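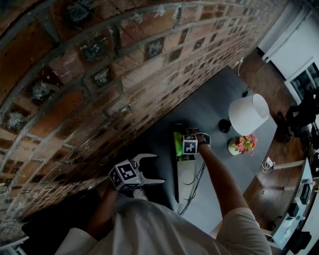 Tidying a shelf's worth of bits: hand-held gripper on the left, lamp and flowers to the right.

Can a machine do it yet? How to test a household chore at home

People ask me all the time whether robots can do the housework yet, and my answer is always "which bit of it?" Wiping a clear worktop, nearly. Clearing a table that has a lamp, a vase and somebody's post on it, not reliably, and I find the gap between those two jobs endlessly interesting! You can explore it yourself without owning a robot at all. You only need a gripper you can hold, a few things from around the house and a bit of patience.

I've been through 17 chores this way since July, and what follows is the method I've settled on.

What you need

A hand-held gripper with two fingers. Mine is from Woltum, but a litter picker will do for a first go (the jaws are narrower, so be kind to it when you score). A table. Four or five ordinary objects that differ in shape and weight. A notebook. A phone propped up somewhere, if you want to look back over your tries.

Step 1. Pick one small chore

"Tidy the living room" is far too big. "Put the lamp, the flowers and the box back where they live" is about right. Write down what finished looks like before you touch anything: lamp upright, shade straight, box flat with its long side to the wall. If you can't write it down, a machine has no chance, and I include most of what my family calls "straightening up" in that.

Step 2. Do it once with your bare hands

Go slowly and notice what your fingers do. You'll tip a box up by one edge to get hold of it. You'll slide a thing to the lip of the table and catch it from underneath. You'll steady a lamp with the back of your wrist while you move something else. All of that is skill, and none of it shows up on a list of steps.

Step 3. Do it again with the gripper

Now the fun starts. Keep your free hand in your pocket to begin with. Two fingers can close and open, and everything else has to come from where you put your arm. A flat box lying on a flat surface is a proper puzzle: if it's wider than the jaws you have to come at it from the narrow side, or nudge it until part of it hangs over the edge.

Lamps are worse than they look. The shade is the easiest part to reach and the worst part to hold. Go for the stem, low down, and move the whole thing level. Watch the flex too. A cable that catches behind something will pull the base round just as you let go, and a machine that only looks at the lamp will never see it coming.

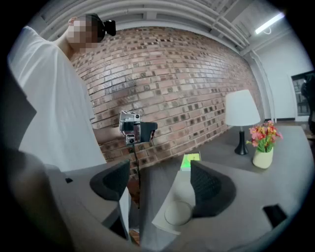
Artificial flowers deserve a go of their own. Grip the pot and you're fine, but petals and leaves stick out well past the rim, and they get in the way of the fingers long before the pot does. I go in low from the side. Soft fingers help a great deal, as they bend round whatever they meet, and I'd choose them over hard ones for nearly anything in a house.

Step 4. Let the other hand join in

Give yourself your second hand back, or a second gripper if you have one. Some chores get easier at once. Others barely change, and those are the ones I'd expect a one-armed machine to manage first. Mark each chore as "one" or "two" in the notebook.

Step 5. Spoil the layout

Swap the lamp and the pot. Turn the box a quarter turn. Draw the curtains. You won't notice much difference, but this is where today's machines come unstuck, so write down anything that made you pause for even a second.

Step 6. Score it

I use three marks. A tick if the gripper did it cleanly on most tries. A dash if it got there with a lot of fuss. A cross if I dropped, bent or knocked over anything. My own notebook has 783 tries in it, and the crosses cluster round soft, floppy and tangled things. Socks! Cables! Carrier bags!

So, can they?

With a fixed layout and solid objects, I'd say yes, slowly. At the repair workshop in Gratdale where I spend my afternoons, sorting boxed parts into trays is a job I'd hand over tomorrow. Putting a lived-in table back in order still needs a person standing by. I'm cheerful about it, though. If you can do a chore with two fingers and no sense of touch, the hands are good enough already, and the rest is looking and deciding.

Give each chore at least 20 minutes before you score it. The first few tries only tell you how clumsy you are.

Comments (3)

teaspoon_drawer: Tried this with a litter picker and a table lamp. It took me almost 33 goes to set it down without a wobble. Loved every minute.

Stastham reader: Does a dishwasher count as a cross? Cups went well but the cutlery basket beat me completely.

villanueva_bench: Step 5 is the good one. I turned a cereal box on its side and had to start again from nothing.

Contact | © 2019 Gratdale Bench Notes | Back to top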